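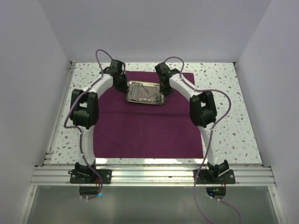 Subject: Re: [runway-makers] Heo fall shapes, and is the Skivari wool worth it?
Date: 2022-07-03

Oh, I'm so glad somebody brought up Heo! I've been looking at those coats all week and my own cutting table has suffered for it.

> I finally looked through the whole Heo collection and I can't decide
> if the sleeves are wonderful or just huge. Has anyone tried copying
> the one on the gray coat? Also, the shop in Ernov has the Skivari
> wool back in stock at 68 a yard and I keep talking myself in and out
> of it. Is it really that different from the Besia coating?

Wonderful AND huge, I'd say. I drafted the gray one in muslin on Thursday night and the trick is in the back. The front of the sleeve is pretty ordinary, but the back seam has a long curve that starts under the arm and swings out past the elbow, so all that volume sits behind you when you stand still. From the front you look almost narrow. I added 6 inches at the widest point, which was too much on me (I'm short), and took it down by 2. Much better! If you're tall, leave it all in.

On the wool: I've sewn both and yes, they're different. Besia is softer and drapes more, lovely for a wrap coat or anything with a belt, but it would collapse in that sleeve unless you underline it. Skivari has a dry, springy hand and holds a curve all by itself. It also steams like a dream. I eased a sleeve cap last winter with no puckers at all, and I am not a patient easer. It's 80 at the place I usually order from, so 68 sounds very good to me.

Two warnings. It frays, so cut generous seam allowances. And the black picks up every bit of lint in the house, while the oatmeal and the dark green are much easier to live with.

Has anyone seen the green next to the Heo green? On my screen the runway one leans a little blue and I'd love to know if they're close. I want to have this coat done by October and I haven't even bought lining yet. Still thinking about rust, or maybe a loud stripe.

I'm happy to trace off my sleeve pattern for anyone who wants it, just write to me off list and tell me your upper arm measurement. It's only the one size so far and the notches are a mess.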